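Rubber band on a mop or broom handle: does it do anything?
Household & Cleaning > Floors
Page 1 of 1

zoriana_y
Friday, July 13, 2018
My sister swears by winding a rubber band round the handle of whatever she sweeps with, low down, just above where the handle goes into the plastic collar. She says it stops the handle working its way loose. I can't see how. A rubber band is a rubber band. Has anyone tried it for more than a week?

granwood_flat3
Yes, since June. Mine used to unscrew itself every time I went round the sofa legs, because you twist the thing without noticing. It's been better with the band on. Use a thick one and go round several times.

yamuna.m
"Better" how, though? Did you also do it up tighter when you put the band on? I'd bet you did, and that's your improvement.

granwood_flat3
I may have given it a turn, yes. I still say it helps.

uliana_k
I keep a band on mine but for a different reason. It marks which handle is for the kitchen and which is for the sitting room. Yellow for the sitting room. It has never held anything together and I never expected it to.

zoriana_y
That I can believe. Though you could write on it with a marker pen.

uliana_k
On grey plastic? It rubs off in a fortnight. Tried it.

Pamden Pete
You're all missing the obvious one, it's for grip. Wet hands slide down a smooth handle and the band gives them something to stop against.

yamuna.m
Nobody holds it that low. You'd be bent double. If it's for grip it wants to be up near the hanging loop, and then you can't hang the thing on its hook without the band catching.

Pamden Pete
I do when I'm under the side table. Not all of us have furniture you can shift.

illia_d
If the collar is loose, wrap a bit of plumber's tape round the thread and screw it back in. Cost me nothing and I've not touched it in 17 months. Bands perish. You'll find it on the carpet behind the settee in bits.

granwood_flat3
Tape's no good if the thread's already cracked, and mine is. I've had 4 of these and they all go at the collar.

illia_d
Then a band won't save it either — buy a new one.

zoriana_y
So that's one for tightness, one for colour, one for grip and one for the bin. I've put one on anyway, so my sister will stop asking. I'll give it until the end of the month, sweeping round the sofa as usual and leaving the handle exactly as tight as it was, and then I'll say whether it moved. My money's on it moving.

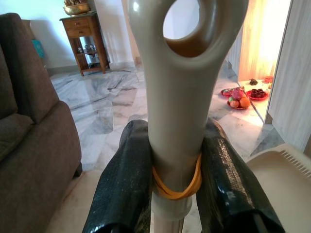
And before anyone asks, I haven't given it an extra turn.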